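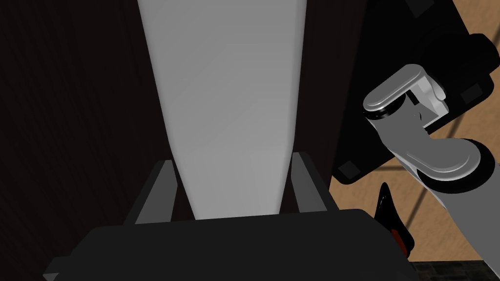

How many episodes do I need before I can train anything?

Plan on 200 good ones for a single task in a single room, and 300 if you intend to change the floor or the lighting. Fiifi Kpodo once collected 1000 in the simulator before checking whether the gripper channel was being saved. It wasn't. Please do section 4 before section 5.

Search Evix docs Go Clear

4. Recording episodes in the simulator

You will need a finished room file (section 3), a controller that stays paired for more than a minute, and a chair you like.

4.1 Load the room and pick the wrist view from the Views menu. The overhead view is prettier and will teach your policy very little about where its fingers are.

4.2 Press Home. Wait for the arm to stop moving, then wait a second longer. Evix considers the arm settled slightly before the arm does.

4.3 Open and close the gripper once. The number in the status bar should change both ways. If it sits still, go back to 2.6 and map the trigger again.

CAUTION: Do not remap the trigger halfway through a set. Half your episodes will open when the other half close, and the policy will learn to dither.

4.4 Turn the wrist toward bare ground and record a short test clip with the gripper open. Play it back. Both fingertips should be visible, with clear floor between them.

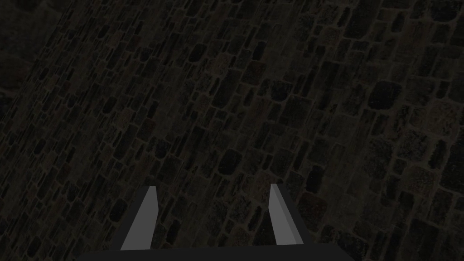

4.5 Press Record, do the task at an ordinary pace, press Stop. Slow, stately movements look careful on playback and give you a policy that moves like a museum visitor.

4.6 Label the episode straight away: Keep, Fumble or Bin.

Note: A Fumble is an episode where you missed, recovered and finished. Hang on to these. Lenuța Nedelcu trained the Clandby set on spotless runs only, and the arm, having never seen a mistake, made its first one and stayed there – very calmly – until the time limit.

4.7 Shuffle the start poses every 11 episodes. The Shuffle button is beside Delete Set, a layout we have been meaning to discuss with ourselves since March.

CAUTION: Delete Set does not ask twice.

4.8 When the set is complete, choose Export, then Check. Check reports missing views, empty gripper channels and episodes with no label. It can't tell whether you were any good at the task.

If Check reports "time skew", close your other programs and record the flagged episodes again. Editing the timestamps by hand has been tried.

Evix Recorder Guide | Questions: ask Kenza Ghoneim at the Fluvoldale help desk | © Fluvoldale | Back to top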